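The Tablecloth Makers of Zardale

For most of the last century, a household in Zardale bought its tablecloths from the mill at the bottom of the hill. The mill closed, the buyers went elsewhere, and the looms were sold for scrap. Gaëtan Renaud kept 6 of them. He had worked there as a mechanic and had a barn with a dry floor. 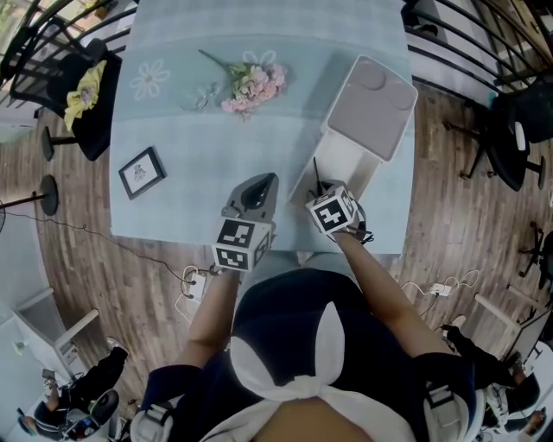 Renaud started weaving again one June, mainly to see if the machines would run. Two of them did. The first cloth went to his sister, and the second went to the inn across the road, which asked for 10 more. He now sells under the name Varkedel and keeps the old mill's pattern books, 763 pages in all, in a steel cabinet by the door.

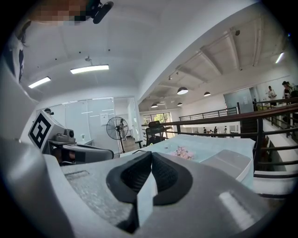 Cotton is the hard part. Renaud buys yarn once a year and stores it upstairs, where the air stays even. Thin yarn breaks on the older looms, so he avoids it. Customers tend to ask him for a heavier weight that lies flat. He charges the same for it.

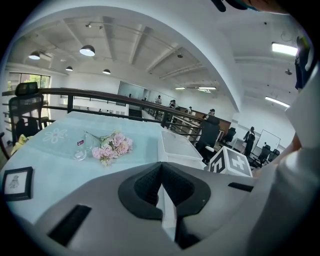

White flower outline on pale blue-green cloth.

Flower outlines sell better than anything else in the trade, according to Ursina Berchtold, who runs the Lanz linen shop. Checks come second. She stopped carrying lace years ago — it came back too often with pulled threads. Last year the shop sold 653 tablecloths, most of them to people replacing one they had worn through. 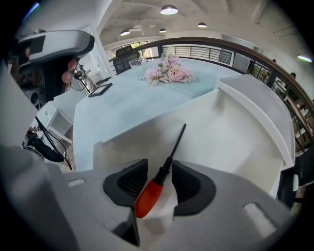 HOME & TABLE

Berchtold's advice on care is short. Wash a printed cloth inside out in cool water, and hang it by the long side. Iron it while it is still damp. Wax should be left to harden before it is scraped off with a spoon.

Renaud is 10 weeks behind on orders and does not plan to hire. A third loom should be running by spring, once he finds a gear for it.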